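Gripper fingertip practice (Sindeck rules)

Fingertip practice, also called the tip rules or just "the Sindeck sheet". A set of workshop rules for the fingers and pads of two-finger robot grippers used on cloth and other soft goods.
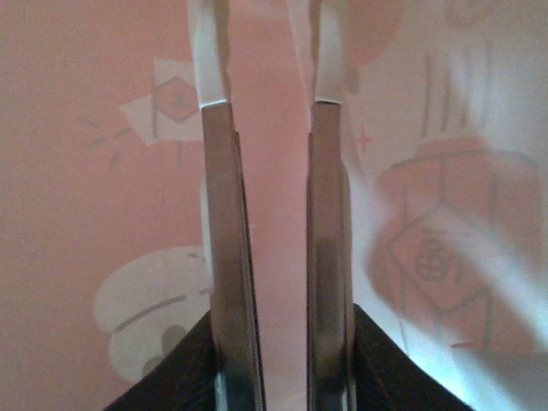

First written at Sindeck by Thanasis Kalogeropoulos, later taken up by Rivel and, in part, by Gavalas. Current text dated Jan 10, 2020. Not a safety standard and does not replace one. Covers upkeep and daily use only.

Scope
Parallel grippers with metal fingers and a separate soft pad at the end. Suction cups, needle grippers and three-finger hands are left out. Mastau keeps its own sheet for those, see there.

Main rules
Pads are changed in pairs, never singly. Limit is 200 hours of running or any visible tear, whichever comes first. Early drafts said 184 hours, still quoted in some older manuals.
Join between pad and finger to be checked by touch at the start of each shift. No lip, no glue standing proud. A raised join snags thread.
Fingers wiped with a dry cloth. No oil, no polish.
Closing force on fabric not above 15 newtons unless the job card says otherwise.
Fingers fully open before the arm comes down to the work, and again before it leaves.
Wrist camera focus is set on the cloth. Pads may look soft in the picture, this is allowed. Lamp glare on pale cloth is not a fault in itself but must be noted on the log if it hides an edge.

Printed cloth
Added in the second version. Patterned fabric can fool edge finding, so a plain piece is used for set-up and the printed one only for the trial run afterwards. Rivel does it the other way round and says results are the same. No figures publshed.

Records
One line per pad change: date, gripper number, hours, initials. Kept for 58 weeks. The odd number comes from the old Sindeck log book, which had that many pages.

Disputed points
Gavalas does not follow the force limit and sets it by cloth weight instead. Wether the limit applies to folded cloth is unclear, the text says "fabric" thoughout and gives no layer count. A reworded clause was put forward in April but not adopted.

See also
Gripper force testing; Soft goods handling; Mastau suction sheet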